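How to Pack a Small Artificial Bouquet in a Paper Gift Bag
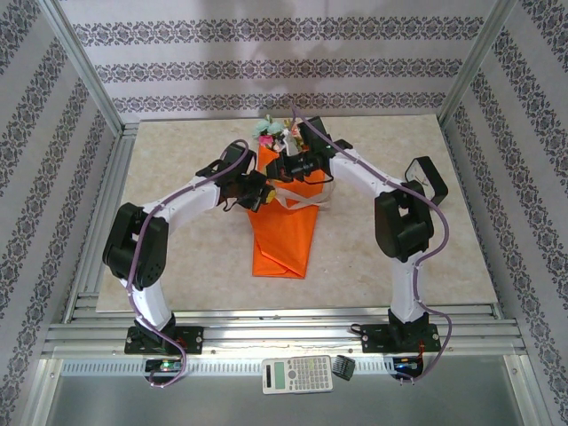
Reading time: 1 min (Updated January 3, 2020)

A paper bag with string handles suits a short bouquet of artificial flowers, provided the blossoms stay clear of the opening.

1. Lay the bag flat on a table, with the handles pulled outward.
2. Prop the upper part open and leave the lower part flat. An orange bag sets off pale blossoms well.
3. Hold the bouquet below the lowest blossom and slide it in stems first. Bend wire stems over 300 mm before packing.
4. Stop when the heads sit just above the opening – mint-green and white petals show creases easily.
5. Stand the bag up, open the base fully and check that it does not lean. Add a folded sheet of tissue if it does.

For storage, keep the bag upright and away from direct sun.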